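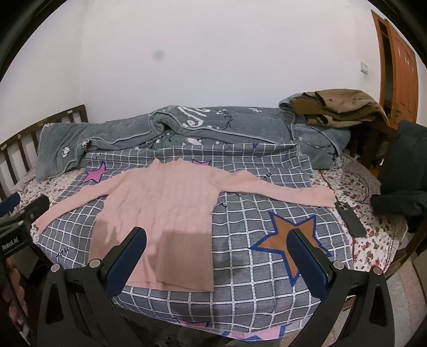
Photo: Cempaka Gunawan / Drustora

Progress report, garment perception and planning
Submitted 12/6/23 by Farah Sinaga

In this period we worked mainly on the perception part of Pascu, our software for folding clothes. The training set has now 3,000 labeled frames, all taken with the hand-held gripper in real bedrooms. The pink sweater on the starred sheet is from the test set, which we keep separate.

The sleeve detector was tested on 397 frames. In 305 of them it found both sleeve ends correctly. Most of the errors come from patterned bedding, when the model takes a printed shape for a part of the garment. Shadows on the cloth also give us wrong edges, but less often. Cempaka Gunawan is now adding more sheets with large prints to the set, and we will train again in June.

The planner can propose a first grasp point from a single view. It still does not know what to do when one sleeve points down and the other lies straight to the side, so for such cases we choose the order of folds by hand. A rule for this is written but not yet tested.

The labeling tool was moved to the Tasach server. This took 2 weeks more than we planned, and for this reason the work on trousers has not started. We ask to move that milestone to the next period. The budget stays the same.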